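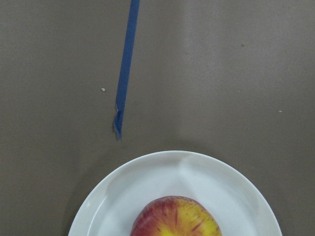 2023-02-04

Tape day! I have blue fuzz under one thumbnail and my knees hurt from leaning on the edge of the table, and I went to bed late last night just thinking about today, so that gives you an idea of what kind of person keeps this diary.

The whole thing goes back to November and the supper in Kimstead, where we had 30 people and the food table was a disaster. Lovely food, terrible table. The bread got put down first, right in the middle, and everything else had to squeeze in around it, and then the big salad came late and ended up on a windowsill. I found it when I was washing up, barely touched, and I was so mad at myself. So this time I want every dish to have a place of its own before anybody walks in with one. I've wanted to try it with tape ever since.

Brown paper first. I had the end of the 80-foot roll from Egger, the same one I used for wrapping, and it is wonderful stuff, dark and flat with no shine to speak of. It went on crooked twice. The third time I started from the wall side and smoothed toward myself with my forearm, and it behaved, apart from a few wrinkles at the back that I've decided to live with. I love how a table looks with paper on it. All the old rings and scratches are gone and you could put anything there.

Then the blue painter's tape, the good part. I meant to measure it all out with the yardstick, and I did for the first line, and after that I just pulled tape and went for it. It comes off the roll with that terrific ripping sound. I never can find the scissors so I tore it, and torn tape has its own ideas about where to stop. Some ends came out raggedy and curled over at the tip. Some lines don't quite meet where they should. One of the crossways lines is in pieces with a gap I could have fixed in ten seconds and didn't, and the long ones wander a bit, and from where I was standing I thought it was the most handsome thing I'd made all winter.

It's funny how fast it stops being tape and starts being places. The minute there was a line down the middle I had a hot side and a cold side in my head. Then the crossways lines went on and I had a back row and a front row, and I was already moving the soup (the soup isn't even made, I haven't picked the soup) away from the edge, where small children can reach it.

For the first plate I got out one of the Bromareo ones, plain white and round. I bought those from their seconds shelf years ago and I've never found a thing wrong with them. I set it down toward the back, left of the center line, and stood looking at it like it was a painting. It looked so good! White on brown with the blue around it. I'd been worried the squares would be stingy, but a dinner plate sits in there with room for a serving spoon beside it, and that's all I was asking for.
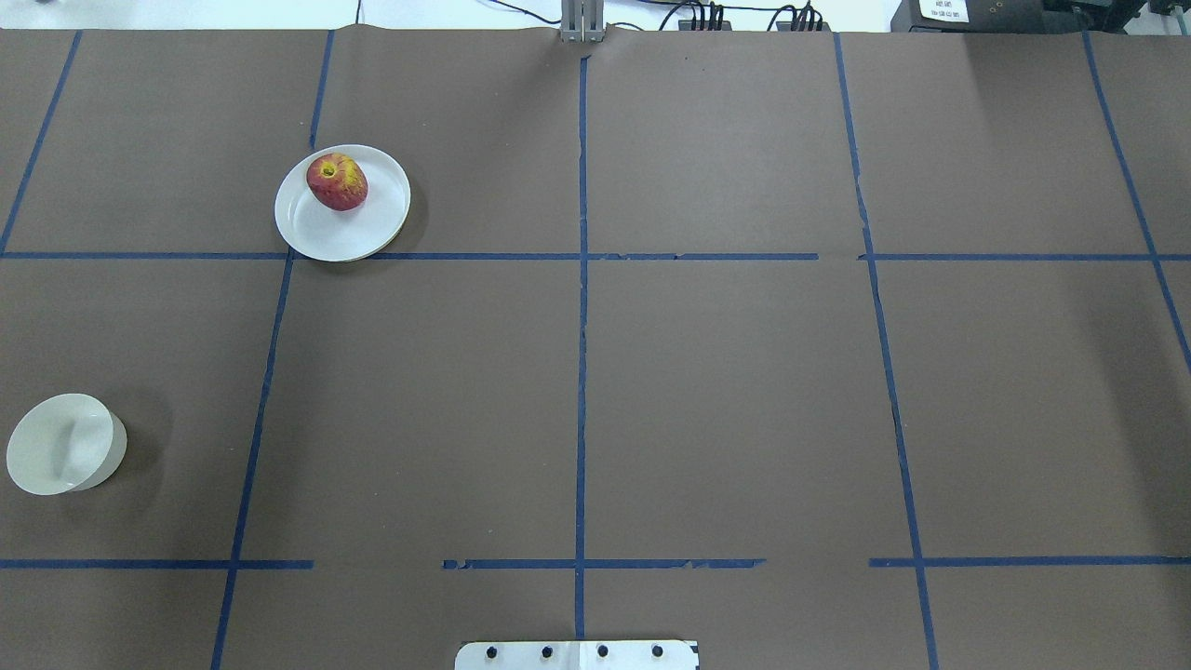

White plate, brown paper, blue tape. Bread goes here this time, NOT in the middle.

I moved the plate all over after that. Front row, back row, over to the right, back again. Every time it went somewhere new I tried to be a guest. I walked along the front with a pretend plate in my left hand and reached for things with my right, and I learned something straight off: anything heavy in the back row is a nuisance. You lean over the front dishes to get at it and your sleeve goes in the dip. So the back row is for light stuff you can pick up with your fingers. Bread, crackers, the little cheese pastries if I get to them. Anything with a ladle goes up front, and the ladle wants to sit on the right, with a saucer for it.

Also the line has to move one way. In November people came at the table from both ends and met at the potatoes. I'm going to put the empty plates at the left end and the forks and napkins at the far right, so you pick up your fork last, when you've still got one hand free. I read that somewhere ages ago and thought it was fussy. I tried it tonight with the pretend plate and it is so much better, I did it twice more just for the pleasure of it.

Things I want to remember before I forget them:

Write the dish names right on the paper. I had the marker in my pocket the whole time and didn't think of it until supper.

Leave one square with nothing planned for it. Somebody always brings something.

Press the tape down with the back of a spoon. My thumb was no good after the first few strips.

Six squares for savory, and the sweets can have the little table by the door. I keep wanting to put them together and there isn't the room. Let it go.

Crumbs! I ate a piece of toast while I was working and I keep finding bits of it.

I still need to call about the warming trays. The rental slip from Voradico is on the fridge, number 2237, and I should ask if the trays come with lids or if I'm meant to use foil. And find out how long the cords are, because the outlet is on the wrong wall for the hot side. I could swap hot and cold, I suppose. I could just pick up the tape and turn the whole plan around — no, I don't even need to move the tape, I only need to change my mind about which side is which. Ha! I'm so pleased with that. That's going on the paper tomorrow in marker.

I've left it all set up overnight. I went back in for a glass of water and turned on the light just to have another look, and I moved the bread over one square, and then I moved it back. Soup: either the white bean or the squash. Ask about the lids.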